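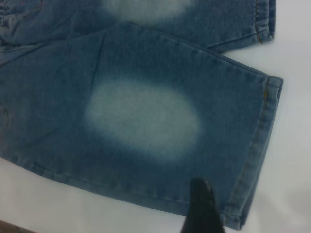

A robot that folds clothes needs care every day, just as a bicycle or a school bus does. At the Blackburn Learning Center, the folding robot is called Etus, and it stands at one end of the workshop beside a white table. Etus has an arm, a gripper at the end of the arm, and a small camera close to the gripper. Before Etus may begin a day of folding, it must pass a test on a pair of blue jeans. Jeans are a good test. The cloth is thick, the hem at the end of each leg is thicker still, and the pale patches at the knees give the camera something clear to look for. The black finger of the gripper comes up to the edge of a leg, close to the cuff, where the stitched cloth is harder to hold than a thin shirt would be.

This page explains how Etus is made ready for work and what is done when a part wears out.

What is a gripper?

A gripper is the part of a robot that holds things. Your hand has four fingers and a thumb, and it can feel whether something is soft, hard or slippery. The gripper on Etus has only two fingers. They move toward each other to pinch and away from each other to let go. The fingers are narrow at the tips so that they can slide under the edge of a piece of cloth.

Step one: Cleaning

Cloth sheds tiny bits of fluff called lint. You may have seen lint in the filter of a clothes dryer at home. Lint also collects on the fingers of the gripper and in the small gaps behind them. The technician switches the robot off, locks the switch, and wipes both fingers with a clean, dry cloth. A soft brush is used for the gaps. The camera lens is wiped last, with a special cloth that does not scratch. A smudge on the lens can make a seam look like a shadow, and then Etus may reach for the wrong place.

Step two: Checking the fingers

The technician looks at each fingertip under a bright lamp. A rough tip can catch on a thread and pull it. A bent tip will not meet its partner, and the cloth will slip out. Each pair of fingers is used for 400 folds and is then replaced, even if it still looks good. The old fingers come off with a small wrench. The new ones are fitted, and the screws are tightened with a tool that clicks when they are tight enough.

Step three: Finding home

Every robot arm has a starting position, known as "home." Etus measures every movement from there. If home is wrong by even a little, every other movement will be wrong too. The technician sends the arm home and checks that a mark on the arm lines up with a mark on the base. If the marks do not meet, the position is corrected on a computer. The program used for this work is called Cusov. It also keeps a record of each check, so that the next technician can read what was done.

Step four: The jeans test

The jeans are laid flat on the table, one leg beside the other. Etus must find a cuff, bring its fingers to the edge, pinch the cloth, lift it, and set it down again. It does this 30 times. The technician watches from behind a yellow line and writes down each time the cloth slips – even a small slip is written down. If all goes well, Etus is ready for the day. If the cloth slips more than once, the technician goes back to step two.

When something breaks

Some repairs are too large for the workshop. The motor that opens and closes the gripper is sealed inside a metal case and should not be opened here. When it becomes noisy or slow, the whole gripper is packed in a padded box and sent to Flarnilov, the company that services it. A spare gripper is kept in the cabinet so that folding can continue. The next full service is planned for February.

Staying safe

A robot arm can move quickly and does not always know that a person is near. Visitors must stay behind the yellow line at all times, and the large red button on the wall stops the arm at once. Only trained adults may cross the line, and only when the robot is switched off and locked.

Words to know

Calibrate: to check a machine and correct it so that it measures properly.
Cuff: the folded cloth at the end of a trouser leg or sleeve.
Lint: tiny bits of fluff that come off cloth.
Technician: a person trained to set up and repair machines.

Page last reviewed January 14, 2023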